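Plenelmont Facilities Desk
Ticket 209
Location: Room 302, counter with sink and dishwasher
Category: Kitchen / appliances
Opened: 28/11/2021
Status: Closed
Priority: Low

Subject: Gritty film on plates and cups, upper rack stops short

Original report

The dishwasher in 302 is leaving a fine gritty film on everything in the upper rack. It is worst on the insides of mugs. Plates on the bottom come out better but still feel rough if you run a finger over them. The film wipes off with a dry paper towel, so for now people are wiping things down before putting them away.

The upper rack also stops before it is all the way in. You have to lift it a little and push. I don't know if the two are connected. The program finishes normally and there is no error code.

Already tried before opening this ticket: a different detergent tablet, a longer program, rinse aid topped up. No change from any of them.

Facilities, first reply

Thanks. Please answer the following so we can decide whether to call Gevico, who hold the service contract for the appliance.

Does the film show up on things washed by hand in the same sink?
Are dishes rinsed before loading?
When was the filter last cleaned?

Reporter

Hand-washed items are fine. We wash those in the sink and leave them on the dark gray rack that sits over the right basin, and they dry clear with no film. Same tap, same water.

Rinsing depends on who is loading. Coffee grounds do get in, I have seen them in the door seal.

I did not know there was a filter we were supposed to clean. It has not been done since we moved into the room in January.

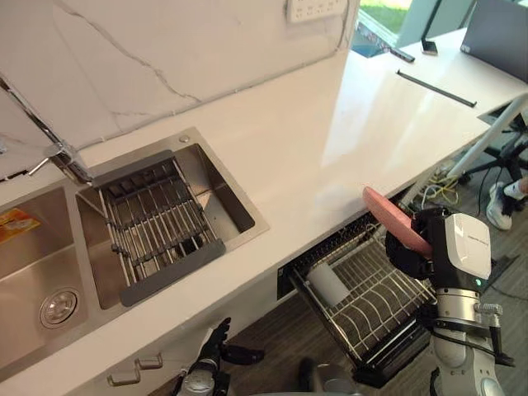 The rack catches on the right side more than the left. If I push from the left corner it goes in crooked and has to be pulled out and started over. It does the same thing with nothing in it, so I don't think it is a matter of overloading.

Facilities

If hand-washed dishes dry clear, the water supply is unlikely to be the cause and we will leave the softener alone for now. Start with the filter. Steps below are from the Gevico service sheet, shortened.

1. Let the machine finish and cool down.
2. Take the lower rack out completely and put it on a towel.
3. Turn the round filter counterclockwise and lift it out.
4. Lift out the flat metal screen underneath.
5. Rinse both under warm running water. Use a soft brush. No scouring pad.
6. Wipe out the well with a paper towel. Watch for broken glass.
7. Put the flat screen back first, then the round filter. Turn clockwise until it stops.

Please rinse the parts with the sink strainer in place. Grounds and grit from this filter have blocked drains on other floors.

While the lower rack is out, spin both spray arms by hand. They should turn freely. Hold the upper one up to the light if it unclips and look through the holes.

Reporter

Done. The round filter was packed with coffee grounds and something like wet paper. Probably labels off jars. The flat screen had a gray layer on it that came off with the brush. There was a cherry pit in the well.

Lower spray arm turns freely. The upper one turns but drags at one point. Four of its holes were plugged. I cleared them with a toothpick.

Ran the long program with a normal load afterward. Bottom rack is now clean, no roughness. Upper rack is better but mugs still have a trace of film on the inside. Rack still catches.

Facilities

Good progress. The dragging arm and the catching rack may be the same problem. On this type the upper arm hangs from the upper rack and connects to a water inlet at the back when the rack is pushed all the way in. If the rack stops short, the arm gets little water and the mugs get washed but never properly rinsed.

Check the height setting. There is a lever on each side of the upper rack. Both sides have to be on the same level. If one side is up and the other is down, the rack sits crooked and the inlet does not line up.

Reporter

Right side was one notch lower than the left. I lifted it and heard it click. Rack goes in now without lifting, and the arm turns all the way around without dragging.

Will run it again and report back. I want to use a mixed load, plates below and mugs above, no hand rinsing, so the test is fair.

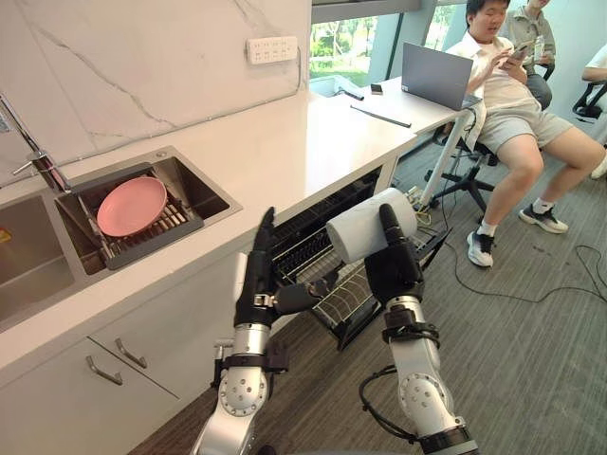 Plenelmont Facilities Log, No. 113, p. 17

Ticket 209, continued

Reporter

Test load finished. Mugs are clear inside and out. I wiped three of them with a dry paper towel and nothing came off on it. Plates are fine too.

One leftover item. There is still some water standing on the bottoms of the upturned mugs at the end. It was always like that, so I don't count it as part of this problem, but if there is a setting for it we would like to know.

Facilities

The standing water is normal for mugs with a recessed base. Open the door a hand's width when the program ends and leave it for a while before unloading. You can also pull the upper rack out first and tip the mugs before lifting them, but then unload the lower rack beforehand or the plates get dripped on. Anything that is still damp can go on the rack over the sink.

We asked Gevico about the height lever slipping. They say it can drop a notch if the rack is pulled out hard with a heavy load on one side. If it happens again, reopen this ticket and we will order a replacement lever from Trunier. There is no need to call Gevico out for it.

Please add the following to the notes for 302:

Clean the filter once a month.
Scrape plates before loading. Coffee grounds go in the trash.
Take paper labels off jars first.
Heavy mugs on both sides of the upper rack.

Reporter

Notes taped inside the cabinet door next to the dishwasher. Can the monthly filter cleaning go on the Org calendar as a reminder? It will be forgotten otherwise.

Facilities

Added to the Org calendar for 302, repeating monthly, with the seven filter steps in the description. Closing.

Cause: Blocked filter, plugged holes in upper spray arm, upper rack one notch low on right side
Parts used: None
Service call: Not required
Related tickets: None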